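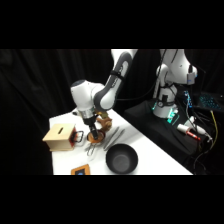
## Teleoperation station, bench 2: walkthrough checklist

Checked by: Marwa Hegazy, Tuesday, before the afternoon block
Station lead: Younes Amrani
Task being taught: pick and place, tabletop objects, by remote control

Marked OK, NO, or OPEN. Comments are mine unless I say so. I didn't sign off last time and I want it clear what would change my mind.

### A. Arms and grippers

- [x] **A1. Working arm reaches the table without hitting its own cables.** OK at the poses I asked for. Yaneth drove it slowly for me. I would like to see it done at the speed people drive at when they want to go home.
- [x] **A2. Gripper fingers straight, screws tight.** OK. Checked by hand, power off.
- [ ] **A3. Gripper lets go when the operator lets go.** OPEN. It did, every time I asked. The log has 219 demonstrations and no column for late releases, so "we've never had one" means very little to me.
- [ ] **A4. Second arm has an assigned state while the first is in use.** NO. It stands on the black platform with its base lights on. Two people gave me two answers about whether it can take a command. Pick one and write it on the card.

### B. Table

- [x] **B1. White surface clean and flat.** OK.
- [ ] **B2. Nothing sharp in reach unless the task calls for it.** NO. There were scissors lying on the table in front of the small orange-brown bowl. Siham says they are part of the object set. The task sheet from Branine doesn't list them. Either add them to the sheet or put them in the drawer.
- [ ] **B3. Long items kept off the approach path.** OPEN. Metal tongs are the ones I worry about. A gripper that catches one end will swing the other, and the force limit won't see it coming.
- [x] **B4. Box with the slot and the black handle sits steady.** OK. Pushed it from two sides.

### C. Before the operator takes control

- [x] **C1. Operator says "taking control" out loud.** OK. 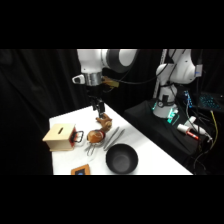

- [ ] **C2. Hands stay off the table until the operator says "clear."** NO. I watched Xuelian reset the objects between demonstrations and start before the word was given. She's quick and she knows the arm, and that's the argument I hear every time. The rule has no exception for quick people.
- [ ] **C3. Stop button within reach of both operator and resetter.** OPEN. Operator, yes. Resetter has to lean. I want it moved or a second one fitted.

### D. Platform and wiring

- [ ] **D1. Cables tied and clear of the platform edge.** NO. Black cables and the yellow one hang down at the right side. Also open from the August check.
- [ ] **D2. Only needed items on the platform.** NO. Loose white things by the base of the second arm, again. Find them a shelf.

### E. Records

- [ ] **E1. Failed demonstrations kept and labeled.** OPEN. Of 219 in the log, 162 are marked "good." I asked what "good" means and was told the object ended up in the right place. A demonstration where the arm scraped the table on the way counts as good under that rule, and the robot will learn the scrape too.
- [ ] **E2. Operator name on every entry.** NO. Missing on most of the Kabbaj batch.

**Result:** not signed off. A4, B2 and C2 have to be closed before the next block. The rest can wait for the recheck. Younes to reply in writing, please.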